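玩具角七月前要做的一次整理:串珠和积木

本期通讯里占篇幅最多的是玩具角。上个月收到不少家长的留言,问串珠还能不能借、积木为什么总是和别的东西混在一起,所以这次把整理的办法一并写出来,家里有同类玩具的也可以照着做。本文写于2024年6月28日,文中说的安排从下个月开始执行,到九月再看要不要改。

先说数量。玩具角现有登记在册的玩具447件,其中串珠积木类按套登记,一套算一件,里面有多少块不计。如果把散块都算进去,大约有3,000块。这些散块分别来自不同的年份,有的是Pirach的旧套装,有的是后来补的Stosum,还有几袋是搬家的家庭送来的,没有包装,也看不出牌子。颜色相近,尺寸却不完全一样,孔径也有差别。孩子穿的时候有的一穿就过,有的怎么也穿不进去,多半就是这个缘故。

过去的做法是玩完以后全部倒回一个大箱子。这样收得快,下次找起来慢。小一点的孩子翻不到想要的形状,会把整箱倒在地上,最后收拾的时间反而更长。五月份试过按颜色分,也不理想。红的、蓝的、绿的各放一盒,看着整齐,可是同一种蓝有深有浅,孩子拿着一块浅蓝的站在盒子前面,不知道该往哪里放,大人也要想一下。

现在改成按形状分,颜色不管。方块归方块,圆柱归圆柱,五边形和其他带角的放在一起。带绳子的单独放,不和散块混。 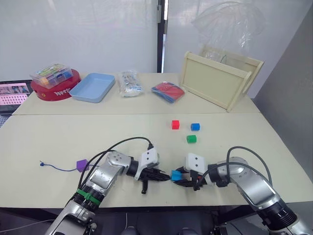 桌面的用法也跟着调整。两张桌子拼在一起,靠近人的一张用来玩和分拣,远的一张放盒子和托盘,手里正在分的东西不要堆到远桌上去。拼缝的地方容易卡住绳头,收的时候顺手摸一遍。桌子用完不必拉开,下一批孩子来了接着用。

分拣的时候一次不要倒太多。先取几块放在桌面中间,分完再取。倒一大堆出来看着痛快,小块会滚,圆柱尤其容易滚下去。圆柱放在桌上最好立着,躺着放的要离桌边远一些。年龄小的孩子可以只分两种形状,比如只挑方块,其余的留给大人。上小学的孩子可以多做一步,把孔径不合的挑出来,放进写着“待查”的纸杯。待查的东西由当天值班的人处理,不要自己带回家试。

绳子的问题单独说一下。穿珠绳是玩具角里损耗最快的东西。绳头散了以后穿不过孔,孩子会用嘴抿,这个习惯不好,请家长看到时提醒。绳头可以用透明胶带缠两圈,剪成斜口,能用一阵子。缠得太厚也不行,孔小的积木过不去。绳尾打结,结要比孔大,不然穿好的一串提起来就全掉了。打了死结又解不开的,剪掉那一段重新打,绳子短于一个成人小臂的长度就不再给孩子用,可以留着捆东西。

玩完以后,穿在绳上的积木要不要拆下来,大家意见不一样。有家长认为应该全部拆掉,还原成散块,下一个孩子从头开始。也有家长觉得留几块在绳上没关系,下一个孩子看到别人穿的样子,会接着穿。我们的意见是当天可以留,闭馆前拆。借回家的一套,归还时请拆下来,绳子绕成小圈,和积木分开装。拆不下来的不要硬拽,连绳一起交回来,说一声就行。

盒子方面,分格的透明盒最适合放小件,盖上盖子也看得见里面是什么,孩子不用一个个打开。分格不要装满,装到七成左右,盖子才扣得平。扣不平的盒子叠起来会滑,掉下来就是一地。大的方块不必进分格盒,放在普通浅盒里即可。浅盒比深盒好用,深盒里压在底下的几乎没有人拿。托盘的用处是临时放东西,孩子从盒里取了积木,先放在托盘里再拿到桌上,滚落的会少很多。托盘有边就行,圆的方的都可以,家里装饼干的旧托盘洗干净了一样能用。

标签改用图形。以前贴的是字,不识字的孩子看不懂,识字的孩子也不看。现在每个盒子正面画一个形状,方块画方,圆柱画一个圆和一个长方形,带角的画五边形。标签贴在盒身上,不贴盖子,盖子会换来换去。铅笔画的底稿用记号笔描一遍,外面加一层胶带,擦盒子的时候不会糊掉。

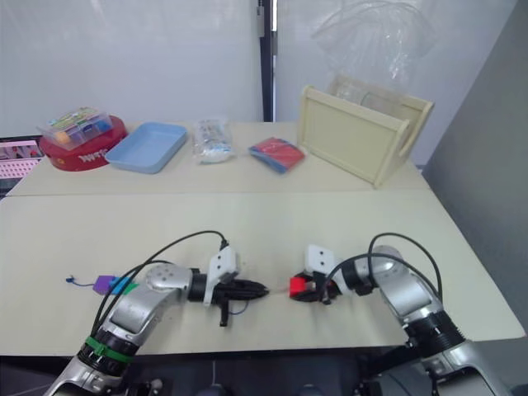
清洗的办法和以前一样,没有大的变化。木质的用拧干的布擦,不要泡水,泡过以后漆面会起皮,孔也会胀。塑料的可以用温水加一点洗洁精,洗完摊开晾,孔里的水要甩出来,不然装盒以后有味道。分不清是木头还是塑料的,一律按木头处理。绳子可以整束放在网袋里洗,晾干之前不要绕。擦桌子放在最后,分拣的时候掉下来的碎屑和胶带头先用手捡干净,再用湿布擦。

有掉漆和裂口的,请直接挑出来。掉一点漆还可以用,裂口的不行,边缘会划手。去年挑出来的一批送到Hrubý修理铺问过,答复是小块积木不值得修,打磨一遍的工夫够买新的。所以今后裂口的不再送修,登记以后就处理掉。少了几块的套装不算坏,同形状的可以互相补,颜色不齐没有关系。

关于补充新玩具。今年玩具角的添置费还剩789元,打算先买绳子和分格盒,积木暂时不买。块数是够的,缺的是收纳。有家长建议换成带磁吸的一套,孩子确实喜欢,但是小磁片一旦脱落比较危险,两岁以下的弟弟妹妹也常常跟着来,这次不考虑。愿意捐旧积木的家庭,请先按形状分好再拿来,装在可以封口的袋子里,袋子上写明有没有绳子。食品包装盒也可以用来装,但要擦干净里面的油和糖。

吃东西的规定再提一次。玩具桌上不放吃的,水杯放在旁边的架子上。周围有Tastier的点心店,很多孩子是吃着来的,请在门口吃完、洗了手再上桌。手上有糖的孩子摸过的积木会粘灰,分格盒里只要有一块是黏的,过几天一格都黏。

借还时间不变。每户每次可以借2套,借期两周,串珠类算一套。归还时请当面打开盒子看一眼形状是不是分好了,不必数块数。以前要求数,数来数去总是对不上,排队的人也等得着急,从下个月起取消。绳子要看,有几根写几根,少了请说明。

分拣时间安排在每次开放的最后半小时。愿意带孩子一起来分的,不用报名,直接到桌边就可以。先从方块那一盒开始,那一盒混得最厉害。空的纸杯和胶带在架子下层,记号笔用完请盖好帽放回原处。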